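The last wash house in Graltamum

The wash house on the harbour road in Graltamum closed to the public in June, and the building is now waiting for a buyer. It had been open for 107 years. Most people in the town under the age of 50 never used it, but they can all tell you where it is, and a fair number give directions by it.

It was built by the town council for families who had no running water at home. A place could be booked for half a day. You brought your own soap and your own coal, and in the early years the coal was weighed at the door. There were 30 stone troughs in two rows, with a drain down the middle and a drying loft above. The loft had slatted walls to let the wind through from the sea, and sheets that went up in the morning could be ironed the same evening if the weather held.

Monday was the day everyone wanted. The booking book for the first winter survives in the library at Ponen, and the Monday pages are full of crossings-out where one name has been replaced with another. Swaps were allowed up to the night before. After that the half-day was lost, and so was the money.

Ponen had a wash house too, and so did Wuisan, further up the valley. The one at Wuisan was the smallest of the three and the first to go. It was turned into a bus garage and later knocked down. Ponen's lasted longer and is now a carpet shop, with the old boiler chimney still standing in the yard behind it. 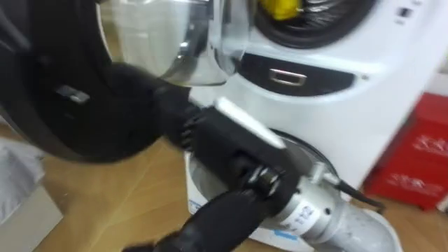

Washing moved indoors slowly in this part of the coast. Mains water reached the upper streets late, and many of the older cottages had no room for anything bigger than a sink. People who did own a machine often kept it in the shed and ran a hose from the kitchen tap. They still carried their blankets down to the harbour road, where the troughs were deep enough to tread them.

The council put in coin-operated machines along the east wall and kept four troughs for those who preferred them. Fishing crews used these for oilskins and gloves, which were not allowed in the machines. For a time the takings went up. Then the holiday flats arrived with their own laundry rooms, the cannery shut, and the hours were cut to mornings only.

In its final year the wash house was costing the council more in heating than it took in coins. The roof needed 160 new slates and the loft floor had been closed off as unsafe. A petition to keep it open was handed in at the spring meeting, and the vote went against it.

What happens next depends on who buys it. The building is listed, so the front and the loft slats must stay. A builder from Deline has looked at it for flats, and there has been talk of a café. The troughs that remain are fixed to the floor and are being sold with the building.

The tap outside still works. It was put there for horses, and walkers on the coast path fill their bottles from it. The council has agreed to leave it on until the sale goes through.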